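Best way to get the glass plate out and clean the inside of a small microwave?

Asked by Hongmei Duan

So I inherited a little white microwave from my cousin when she moved out of Poleck in December, and it smells like old soup every time I open the door. The round glass plate wobbles too. Do I just lift it straight up? I'm a little scared of cracking it (I've broken two casserole dishes this year already!)

2 answers

Shufen Cao
Yes, straight up, but use both hands and let it cool first if you've been cooking. Mine wobbled for months and it was a crumb stuck under the roller ring. For the smell I heat a bowl of water with lemon slices until it steams, leave the door shut a while, then wipe everything with a damp cloth. Dry the plate before it goes back, and don't forget the ceiling, mine was awful up there. I pulled my table out from the wall so I could swing the door all the way open, so much easier!

rivuvton_mom
baking soda. worked for me

Picture added by Shufen Cao:

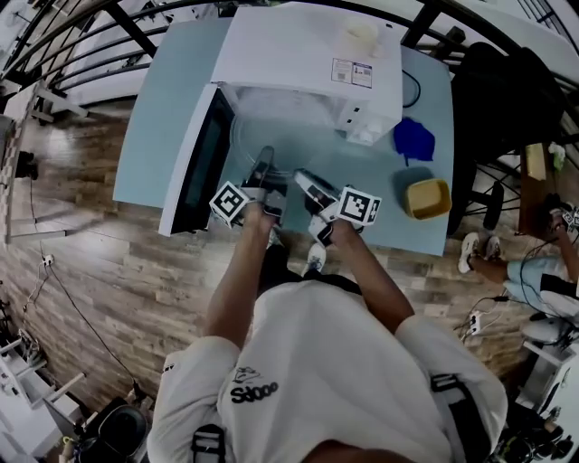
Door wide open, both hands at the glass plate, blue cloth off to the right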